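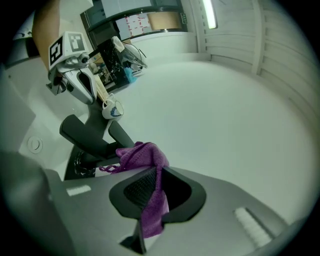 What Went Wrong With Our Wiping Task

Project report, Korkberg team
Written up by Samuele Ruggiero, Oct 3, 2019

When we picked this project back in September, we thought the hard part would be the learning. We wanted a pair of grippers to share one household job, with a purple cloth in one and a cup for the other to deal with, and we pictured ourselves spending the whole term happily tuning the model (we even had a playlist for it!). What we got was a fault in our recordings that ate up most of our time, and I think we learned more from chasing it than we would have from a smooth run.

We gathered our demonstrations by hand, one person to each gripper, and saved them in a folder we named Brardale. By the end we had 2,238 clips, and we were pretty proud of that. Then we played back the first test on the arm. It closed its fingers well before it reached the cloth, grabbed nothing, and carried on to the cup as if it had something to wipe with. Morrison, who was standing by the stop button, pressed it when the fingers came down hard on the table. No one was hurt, but one fingertip was bent and we were all a bit shaken.

Finding the fault

We blamed the cloth first. It's soft and it bunches up differently every time, so that seemed fair. We swapped it for a foam block and the arm still closed too early, so the cloth was off the hook.

After that we went through the clips one at a time, which was every bit as dull as it sounds. In 382 of them, the finger width was running ahead of the video. All of those came from the same gripper, and all were made after we had restarted its recorder without restarting the other one. Our sync script, Stodari, only checked the clocks at startup. It never looked again, and I'm sorry to say I wrote that part.

What we changed

Stodari now compares both clocks before every clip and refuses to record if they don't agree. We dropped the bad clips and trained again. The early closing went away on the foam block. With the cloth it still misses sometimes, mostly when a fold is lying flat, and we haven't worked that out yet.

We also changed how we run tests. The arm starts at low speed, there's a height limit above the table, and whoever has the stop button does no other job. Morrison asked for that last one, and we all agreed right away.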